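6. Montaje del puesto de baño y primera puesta en marcha

Este capítulo supone que ya ha terminado el armado de las piernas (capítulo 4) y la calibración de los brazos (capítulo 5). Si el programa Cirkell todavía muestra avisos de calibración en alguna articulación, vuelva al capítulo 5 antes de seguir.

El puesto de baño es el más exigente de los que se describen en esta guía: hay poco espacio, superficies duras y agua. La versión del procedimiento que sigue corresponde a la revisión de julio y sustituye a las notas sueltas que circulaban por el taller. Las correcciones son de Nuria Valcárcel (mecánica) y Ebere Adeleke (control).

6.1 Material necesario

Robot armado, con las dos pinzas montadas
Soporte de techo Wunberg con cable de retención
Controlador Brallasell y cable de alimentación largo
Ordenador con Cirkell instalado
Escobilla de mango recto y su soporte
Cubo pequeño con asa
Paños secos
Bridas y cinta adhesiva
Llave hexagonal del juego Ekwueme

6.2 Preparación del espacio

1. Retire alfombrillas, papeleras y cualquier objeto que no se vaya a usar en la prueba.

2. Cierre la llave de paso del inodoro. La cisterna se puede descargar una vez más; después, no se rellenará.

3. Seque el suelo. Repita esta operación entre ensayos.

4. Marque con cinta las esquinas de muebles que queden al alcance de los codos.

5. Coloque la escobilla en su soporte, a la derecha de la taza vista desde el robot.

Nota: el mango debe quedar inclinado hacia el robot. Con el mango vertical, la pinza derecha llega demasiado cerrada y suele empujar el soporte.

6. Levante a mano la tapa y el asiento si va a ejecutar la rutina de fregado. La rutina no incluye la apertura. Para los ensayos de alcance del apartado 6.5 pueden dejarse bajados.

PRECAUCIÓN: no utilice lejía ni productos ácidos. Los vapores atacan los contactos de las muñecas. Para los ensayos basta con agua.

6.3 Sujeción y cableado

1. Fije el soporte Wunberg al techo o a una viga. No lo fije a un falso techo.

2. Enganche el cable de retención a la espalda del robot antes de conectar la alimentación.

3. Ajuste la longitud de forma que el robot pueda doblar las rodillas sin quedar colgado. Si se tensa antes de llegar a la postura de trabajo, suelte cable y repita la comprobación.

4. Lleve los cables de los brazos por arriba y sujételos con bridas. Deje un lazo de holgura en cada codo.

5. Lleve el cable de alimentación por detrás de los pies hasta la puerta. No lo cruce por delante del robot.

6. Compruebe el apriete de los tornillos de las muñecas con la llave hexagonal. El par de referencia figura en la tabla del capítulo 4.

PRECAUCIÓN: el controlador Brallasell se queda fuera del baño, en alto y en seco. Las pinzas de este montaje no son estancas. La punta de la herramienta puede tocar el agua; la pinza, no.

6.4 Arranque

1. Sitúe el robot de pie frente al inodoro, con los dos pies apoyados del todo.

2. Encienda el controlador y espere 40 segundos. No toque los brazos durante este tiempo.

3. En Cirkell, abra Puestos > Baño y cargue el perfil 11.

4. Ponga el límite de velocidad en 10 %. No lo suba hasta completar tres ciclos sin contactos.

5. Compruebe la parada de emergencia. Una segunda persona debe tenerla en la mano durante toda la sesión.

6. Pulse Postura de trabajo. El robot se inclina hacia delante y adelanta los brazos.

Nota: si un pie se desplaza al inclinarse el torso, pare, retrase la posición inicial un palmo y vuelva al paso 1. Las suelas gastadas dan este mismo síntoma.

6.5 Ensayo de alcance y agarre

1. Seleccione Brazo derecho > Aproximar a mango. Vigile la imagen de la cámara de cabeza en la ventana de la izquierda.

2. Cuando los dedos rodeen el mango, pulse Cerrar. El ajuste de fuerza de partida es 64. Si el mango gira entre los dedos, súbalo de dos en dos.

3. Levante la escobilla por encima del soporte y manténgala quieta un momento antes de llevarla a la taza.

4. Baje la herramienta despacio hasta tocar la porcelana. Cirkell limita el empuje, pero no distingue el borde de la taza del fondo: guíe el descenso con la imagen.

5. Ejecute la rutina Fregado corto, que dura hasta dos minutos.

Vistas desde la cabeza del robot y desde un lado:
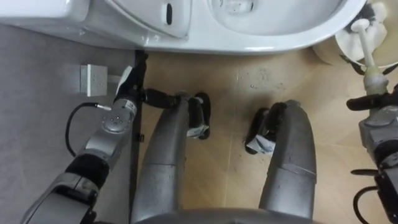
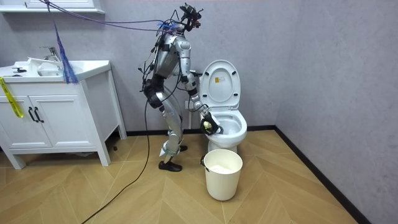
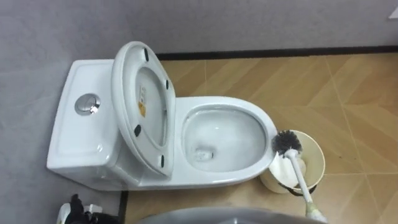

6. Al terminar, escurra la herramienta contra la pared interior de la taza y devuélvala al soporte. Pulse Abrir solo cuando esté apoyada.

7. Retire el brazo hacia atrás y después hacia arriba. El orden inverso engancha el antebrazo con el borde.

6.6 Problemas frecuentes

El brazo se detiene antes de llegar al mango. Revise la holgura de los cables en el codo. Si es correcta, repita el punto cero del hombro (apartado 5.3).

La imagen de cabeza se ve quemada. La porcelana refleja mucho. Baje la exposición en Cámara > Manual o apague la luz del espejo.

El robot oscila con el brazo extendido. Reduzca la velocidad y acerque los pies a la taza. No compense tensando el cable de retención.

Cirkell pierde la conexión. Pulse la parada, sujete el torso y reinicie el controlador. No reanude la rutina a medias; empiece desde la postura de trabajo.

6.7 Apagado

1. Lleve el robot a Postura de reposo.

2. Seque las pinzas y las puntas de las herramientas con un paño.

3. Apague el controlador y desconecte la alimentación.

4. Desenganche el cable de retención en último lugar, con una persona sujetando el torso.

5. Abra la llave de paso y anote en la hoja del taller los valores de fuerza y velocidad utilizados.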